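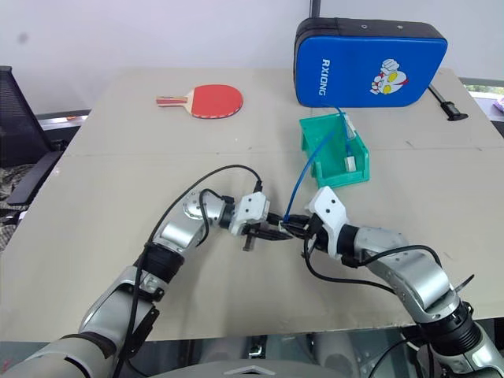
Open Call: Drawing Residency, Filtness Print and Drawing Studios

Home Exhibitions Residencies Archive Contact

Residencies / Opportunities for Artists
2 min read

Filtness invites applications from artists whose main practice is drawing or printmaking. Two places are available. Each resident receives a fee of $3000, a shared studio in Room 401 and use of the etching presses. Housing is not provided.

The residency runs for four weeks in April and ends with a group display in the Honkanen Gallery. Residents give one public talk and leave one work on paper for the study collection.

Applicants must hold a BA or MA in fine art, or show an equivalent exhibition record. Current students are not eligible. Previous residents may apply again after a gap of two years.

Send the following as a single PDF:
- a one-page statement of the work proposed
- a CV, two pages at most
- four works with title, year, medium and size

Selection is by Tyyne Heinonen (drawing) and Junpei Oshima (print). Interviews are held by phone. Materials are at the resident's cost - paper can be bought from the studio store.

Deadline: February 23, 2024, 5 p.m. Late files are not read.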